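Stumgate Fun Run - Your Questions

Updated Mon 22 March. Read this before emailing pls, the inbox is full.

How far is it?
Two routes. The short one goes round the pond and back, fine for kids. The long one goes out to Deltwood and comes home by the canal path. Same start, same finish.

How do I sign up?
Online form or at the library desk. Form is quicker. Places capped at 1000 across both routes and we did fill up last year.

Can I sign up on the day?
No. Sorry.

What does it cost?
$17 adults. Under-12s free with a paying adult. No refunds after the numbers go out, but you can pass your place to someone else, just tell us the name.

Is there water on the route?
Yes, 3 stations on the long route, one on the short. Water at all of them, Vida orange drink at the last one only. Paper cups again this year, no plastic bottles handed out. Drop used cups in the bins, they run for a good stretch past each table so no excuses. 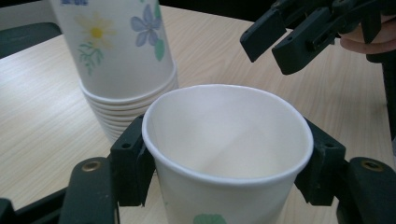 Paper cup, green print on the side.

Can I bring my own bottle?
Yes. Refill at any station but step to the side please, people behind you are runing.

Are the cups recyclable?
Not in your curbside bin, they have a lining. We bag them seperately and Pestia takes them. So please don't put gels, banana skins or wipes in the cup bins. One bag with food in it and the whole load gets turned away.
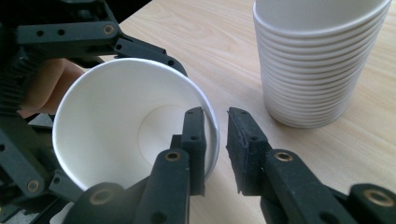 Gel wrappers go in the black bags at the same tables. Or back in your pocket.

Dogs?
Short route only, on a leash, start at the back.

Strollers?
Same as dogs.

Where do I park?
Not on Mill Road. The school lot opens at 7, room for roughly 70 cars, then it's the field behind. Field is closed if it rains all week. Bus is better.

Bag drop?
Yes, in the gym. Write your number on the bag. No valuables.

Will I get a medal?
Everyone who finishes. T-shirts are extra, order by the end of the month. None for sale on the day.

When are results up?
Same evening if the timing mats behave.

Is there a summer one?
Yes, evening run in July, date to follow. Separate sign up.

Who do I ask about anything else?
Dzintra Rebane, use the contact form. Put your race number in the subject line.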